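About the Clomska Equipment Planning Office

The Clomska Equipment Planning Office helps schools, clinics and small manufacturers decide which automated equipment to buy, when to buy it, and what it will cost to keep. We are a department of the Worar Technical Institute and work under its purchasing rules. We do not sell equipment, and we accept no commission from those who do.

The office was set up after the Institute bought its first two robotic arms with a budget that covered the arms and very little else. Mounting, guarding, software renewals and staff training had to be paid for out of the following year's funds, and one of the arms stayed in its crate until December. Idalina Baptista, then head of laboratory services, was asked to write a planning procedure so that the same thing would not happen again. That procedure, revised many times, is still the basis of our work. Ms. Baptista is now director of the office.

What We Do

Each client is assigned a planner, who begins with the work to be done and leaves the choice of machine for later. The planner visits the site, speaks with the people who will operate the equipment, and prepares a written statement of need. Floor space, power supply, door widths and working hours are recorded at this stage. Clients are often surprised at how much of the first meeting concerns electrical outlets.

A budget covering the full expected life of the equipment follows. It lists the purchase price separately from installation, end-of-arm tooling, spare parts, insurance, training and eventual removal. Where a client must choose between buying and leasing, both are worked out over the same number of years and shown side by side.

Before any purchase is recommended, we ask that the proposed tasks be tried in simulation. Simulation allows a client to compare arm reach, base position and gripper type at a point when changes cost only staff time. Our simulation group is led by Osamu Sugawara, who joined the office from the Institute's engineering faculty. The group keeps a shared library of furniture, fixtures and small objects, and tests are arranged in varied settings, domestic as well as industrial.
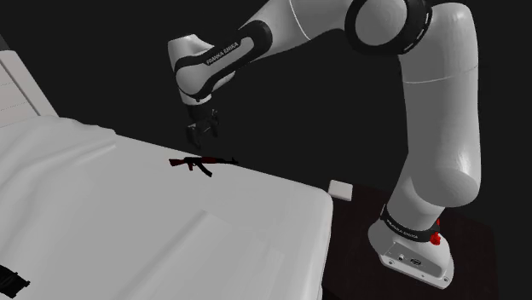
Results from these tests are attached to the budget as an appendix. They do not replace a physical trial, and the office will not sign off on a purchase above its review limit on the strength of simulation alone. For larger orders we arrange a supervised trial at our Shibata Street laboratory, where clients may bring their own parts and their own operators.

Our Records

The office maintains a price and service register with 507 entries, covering arms, grippers, controllers, safety equipment and maintenance contracts. Entries are checked once a year against current quotations. We have completed almost 200 equipment plans to date, and with the client's permission the actual costs are compared with the planned costs after the third year of use. The differences are published in our annual review, including those that do not reflect well on our estimates. Maintenance contracts remain the item we most often underestimate.

Fees

Public schools and nonprofit clinics pay no fee for the statement of need. A full plan is charged at a fixed rate of $1,000, payable on delivery of the draft budget. Supervised trials are billed separately, according to the laboratory time used. Commercial clients should contact the office for a written quotation.

The Ustonico Fund

Organizations that have completed a plan may apply to the Ustonico Fund for help with costs that grants commonly leave out, such as operator training and site preparation. Applications are read twice a year by a panel drawn from the Institute and from former clients. Planners who worked on an applicant's budget take no part in the decision.

Working With Us

New clients are accepted throughout the year. Those who need a plan ready for a particular budget cycle are advised to write at least four months ahead and to include a short description of the work, the site address and the name of the person authorized to approve spending. Inquiries are answered by the planning desk, which is open from 8:30 a.m. to 4:00 p.m.

Related Pages
Statement of Need: Blank Form
Leasing and Buying Compared
How to Book a Supervised Trial
Annual Review of Planned and Actual Costs
Ustonico Fund: Rules for Applicants
Planning Desk Contacts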